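Cleaning and Storing Household Plastics: Workshop Notes
Updated 3 December 2018

White plastic yellows for two separate reasons, and the treatment depends on which one applies. Surface film from smoke, cooking vapor or hand oil sits on top of the plastic and comes off with detergent. Yellowing in the material itself does not wash off, and scrubbing only dulls the gloss.

Test first. Put one drop of dish soap on a damp cotton pad and rub a hidden spot for 16 seconds. If the pad picks up color, you have film. If it stays clean, stop there.
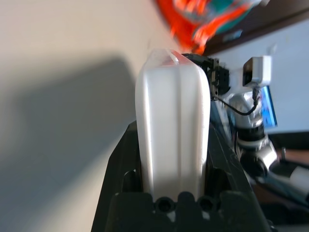 Smooth white plastic, slightly glossy. Specks and scuffs are easiest to find near the bottom.

Washing
Use lukewarm water and a plain soap with no grit. Soft cotton or a worn microfiber cloth is suitable. Paper towels leave fine scratches on glossy parts. Work from the top down, rinse, and dry with a second cloth. For seams and raised panels, use a soft toothbrush held at a low angle.

Do not use acetone, nail polish remover or lacquer thinner on any plastic you cannot identify. Polystyrene and ABS soften on contact. Isopropyl alcohol is usually safe on polypropylene but can craze clear acrylic under stress.

Scuffs
A dark scuff is often material left behind by the other object. Try a white vinyl eraser before anything abrasive. If a mark remains, apply a small amount of Lelliser plastic polish and rub in straight lines along the length of the part. Circular rubbing shows under side light.
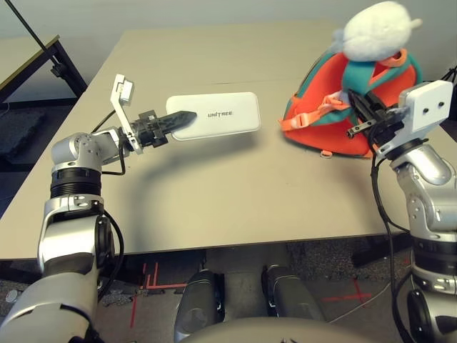

For scratches you can feel with a fingernail, wet sanding is the only fix. Clamp lightly or work on a non-slip mat, keep the paper flooded, and finish with polish. Sanded areas on textured plastic will stay shiny, so leave those alone.

Labels and adhesive
Warm the label with a hair dryer on low and peel back slowly at a flat angle. Mägi citrus remover takes off most residue in a few minutes. Wash it off completely afterward. Edier tape residue is more stubborn and may need a second pass.

Storage
Keep parts away from windows and furnace ducts. Do not stack glossy faces directly together; a sheet of plain paper between them is enough. Avoid rubber bands and soft vinyl sleeves, which can mark hard plastic over one summer. Parts boxed in April should be checked before fall.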